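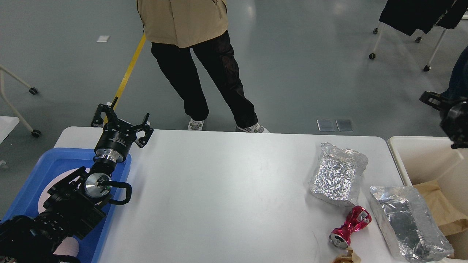 How to Clear a Lunch Table Before It Becomes Tomorrow's Lunch Table
By Hidayah Nugroho

Every shared table has two kinds of leftovers: things you wash and things you throw out. People who can run a payroll for 109 employees will still stack a foil pan on a dinner plate and walk off.

You need a tray, a bin and 2 minutes.

1. Put the tray at one end and the bin at the other. If they sit side by side, a plate will end up in the trash. I have fished one out. It was mine.

2. Dishes first. Plates go flat on the tray, mugs beside them. Don't build a tower.
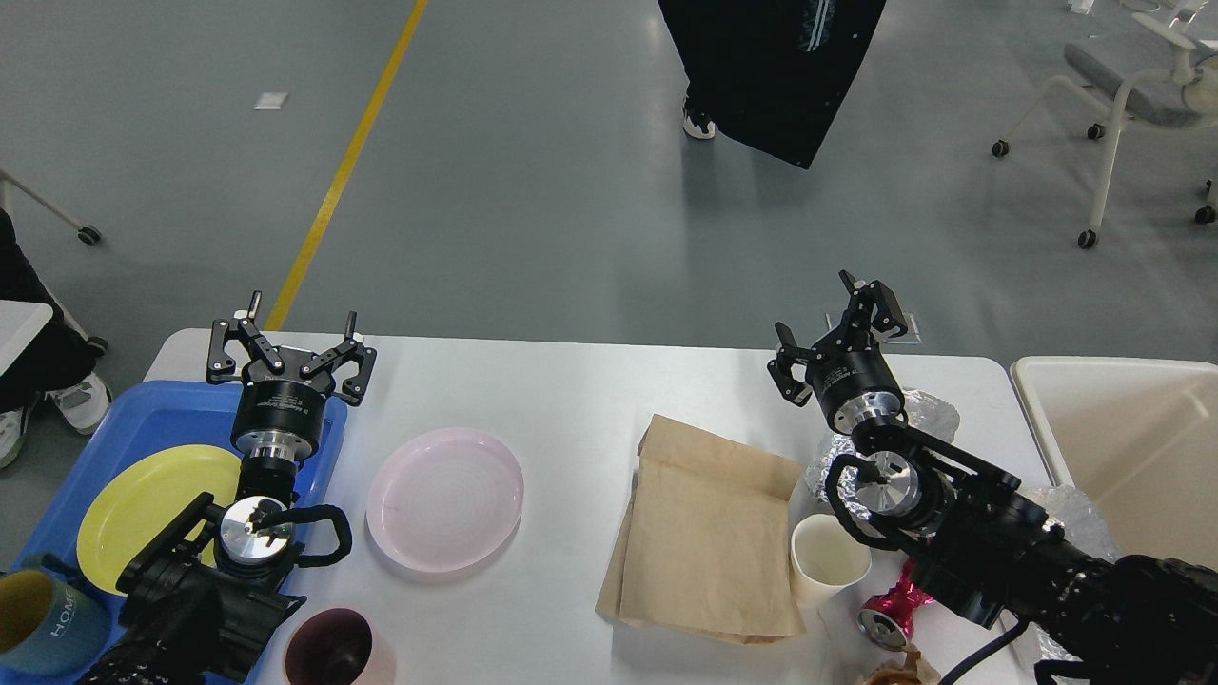
Tray on the left, bin on the right, and a fair amount of lunch in between.

3. Look into every cup before you pick it up. Paper cups go in the bin, but somebody's last inch of coffee should visit the sink first.

4. Flatten the paper bags. A bag left standing takes up half the bin and looks smug about it.

5. Crush the foil last. If your building sorts metal, keep foil and cans out of the general trash. Ours started sorting in October, and Dean Gosling has opinions if you forget.
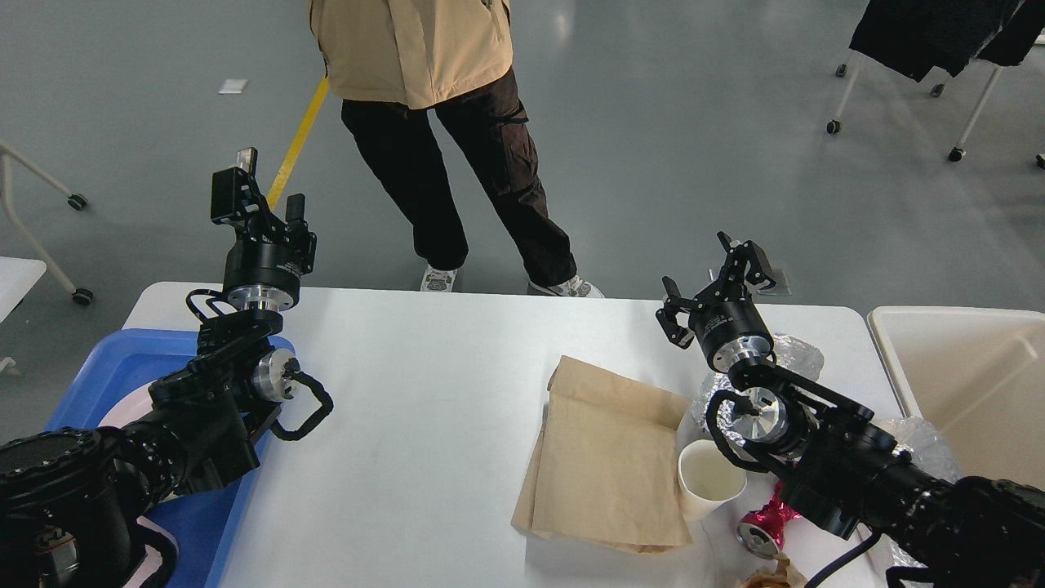

Paper bag, paper cup and foil still to go.

6. Check the edges for scraps, then wipe toward yourself with a damp cloth.

Carry the tray to the sink. Wash what's on it. "Soaking" is how Tadeo lost his mug privileges.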